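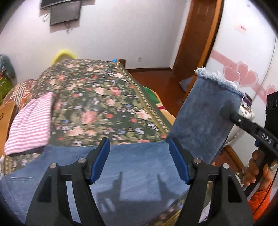 **Laundry and linen working group, Munro house — minutes, May**

Present: Maribeth Tiongson (chair), Genalyn Abella (minutes)
Apologies: Kilano site office
Start: 16:05

**1. Minutes of the previous meeting**

Agreed without change. The action on shelf labels is closed.

**2. Folding on the bed**

2.1 MT reported that the folding table is still out of use and that sorting and folding continue on the bed in the back bedroom. The dark green floral bedding stays on the bed as the work surface.

2.2 GA asked whether a plain sheet should go over it. The print makes small items hard to find, socks in particular. MT preferred to leave it. A sheet slips, and has to be pulled straight after each large piece. No change for now.

2.3 Blue pieces are to be laid flat at the near side of the bed before the first fold. Creases are smoothed by hand from the middle outwards. Ironing is not part of this task.

2.4 Frayed edges: loose threads are not to be pulled. Any piece with a frayed edge is folded with that edge inside and placed on top of its stack, so that it can be taken out for mending. GA holds the mending list.

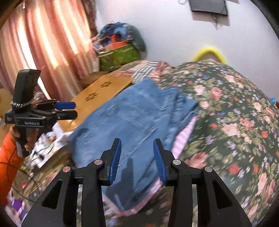 2.5 Stacking order was discussed at length. Blue on top of the pink-and-white stripe has been the habit, but dye transfer is a risk if the blue is put away damp. Agreed that blue and striped pieces go in separate stacks once folded. While work is in progress they may overlap.

2.6 The Dastisby folding guide gives a fold in thirds for everything. MT finds this too bulky for the striped pieces and too narrow for the shelf. Agreed: 2 folds lengthways, then 2 across. The guide will be marked up to match.

**3. Shelf and basket space**

3.1 The Skelora shelf unit is 162 cm high. The top shelf is out of reach for GA without the step, so it will take spare bedding only — nothing in weekly use.

3.2 Current stock of towels is 19. MT considers this enough. GA would like a few more before the summer guests arrive. Left open until the mending list has been gone through.

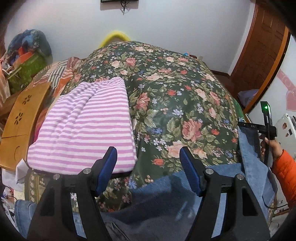

3.3 Finished bundles are to be moved to the shelf at the end of each session. Leaving them on the bed overnight means the bed has to be cleared twice, and the bottom bundle loses its shape.

3.4 Pieces hanging over the side of the bed should be lifted back before anyone walks past with the basket. One was dragged to the floor last month and had to be washed again.

**4. Items at the head of the bed**

Small things left near the headboard are to be moved to the windowsill before folding starts. Cushions and soft toys may stay.

**5. Actions**

- MT: mark up the Dastisby guide with the fold agreed in 2.6.
- GA: go through the mending list and report the number of towels fit for use.
- MT: ask Kilano for a date for the table repair.
- GA: move spare bedding to the top shelf.

**6. Any other business**

GA noted that the lavender sachets have lost their scent. MT to look for the refill packet in the hall cupboard.

Meeting closed 16:50. Next meeting after the table repair date is known.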